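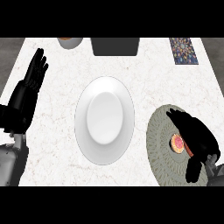 Last updated: 14 Aug 2024

Storville to host preseason high school football jamboree at Dullau Field

STORVILLE - High school football comes back to Dullau Field later this month, and if the talk at the lunch counters downtown is anything to go by, folks around here have been ready for it since the last whistle blew in the fall. The Storville Preseason Jamboree will bring four teams together for an evening of short scrimmages, and the host Storville Herons will get their first look at somebody in a different colored jersey after two long, hot weeks of practicing against each other.

Joining the Herons will be Stulska, Swati Valley and Dullau Central, the closest neighbor of the bunch and the one that tends to fill up the visitors' side (and a good part of the parking lot) before anyone has even stretched. Gates open at 5 p.m. and the first scrimmage begins at 6 p.m., with Stulska taking on Swati Valley. Storville and Dullau Central will follow, and the evening will wrap up with a short junior varsity period for all four schools.

For anyone who hasn't been to a jamboree before, it's a looser kind of football than you'll see once the season gets going. Each matchup is played in two running-clock halves, there are no kickoff returns, and the coaches are allowed to stand out behind the offense and talk to their players between snaps. Scores will be kept on the board because the fans like it that way, but nothing counts toward anybody's record. Most of the starters should play early, so get there on time if you're coming to see a particular young man.

The Herons have a fair amount to sort out before the opener. They lost both starting tackles and most of the secondary to graduation, and there has been a real competition at quarterback this summer between a senior who backed up last year and a sophomore who came up from the junior varsity. The coaching staff has said both will play in the jamboree and that they'd like to settle on one by the following week. The running game ought to be the strong point again, with the top two ball carriers back, and the senior half of that pair comes in needing just 309 yards to pass the school's career rushing mark. It would be a lovely thing to see that happen at home, and the schedule gives him a decent chance at it, with three of the first four games at Dullau Field.

Turnout has been good, too. The Herons report 103 players in the program across the varsity, junior varsity and freshman squads, the biggest group Storville has had in a good many seasons. It's enough that the freshmen will play a full schedule of their own this year, after having to drop a couple of dates last time around.

Stulska comes in as the team the others will be watching. The Miners went deep into the playoffs last fall and have nearly their whole defensive front back, including a pair of linebackers who made life miserable for the Herons in last year's meeting. Swati Valley has a new head coach and a new offense, and is expected to throw the ball a good deal more than it used to. Dullau Central was young last season and took its lumps, but that same group is a year older and a fair bit bigger now.

Admission is $5 for adults and students, and children under six get in free. Season passes for Herons home games will be on sale at the main gate, and passes already bought will be honored for the jamboree. The booster club's concession stand will be open all evening with burgers, boiled peanuts and the lemonade everybody asks about. The marching band will play between the two varsity scrimmages, giving the public its first listen to this year's halftime show.

Parking is free in the lot behind the gymnasium, with overflow parking on the practice field if the ground is dry enough. Fans coming for Dullau Central or Swati Valley are asked to use the east gate, and those sitting with Storville or Stulska should come in through the main gate on the school side. Lawn chairs are welcome on the grass bank past the north end zone. Coolers and outside drinks have to stay in the car.

If lightning moves in, play will stop and fans will be asked to wait in their cars or in the gymnasium. Should the whole evening be rained out, it will not be made up, and tickets will be good for the Herons' first home game.

Contact the sports desk | Copyright 2024 Storville Sports Page. All rights reserved. | Back to top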